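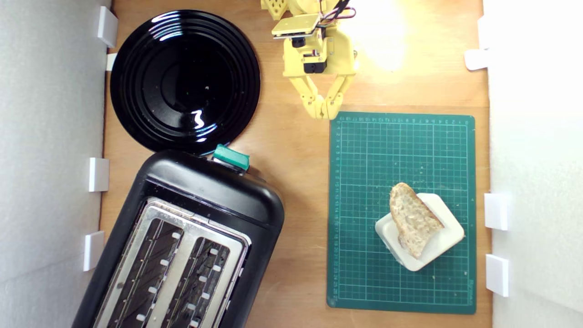 1 February 2026

Up too early. Bread on the white dish, black plate, a few crumbs as usual. Then straight to the allotment forms, which were due yesterday, so that's that for the good plot by the gate.

Benjie called at lunch. His mother's knee is healing but she won't do the stairs, so they've put her bed in the dining room and now everyone eats on the couch. Told him I'd come Saturday-ish - must not forget the casserole dish, it's been here since May.

Rent went up. 238 more a quarter. Read the letter 3 times. Kenneth thinks we can argue it down, Kenneth thinks you can argue anything down. Will write to them tommorow when I'm less mad.

Choir tonight. Only two altos showed so I got shoved in with Agathe, who holds her note whatever happens, bless her. The slow piece is still a mess in the middle. Good cake though.

Walked home the long way, cold, nice moon. Feet hurt. Need new boots but see above re rent.

Paid back Jayson the 100. Still owe him for the train tickets. Havent called the dentist. Bed.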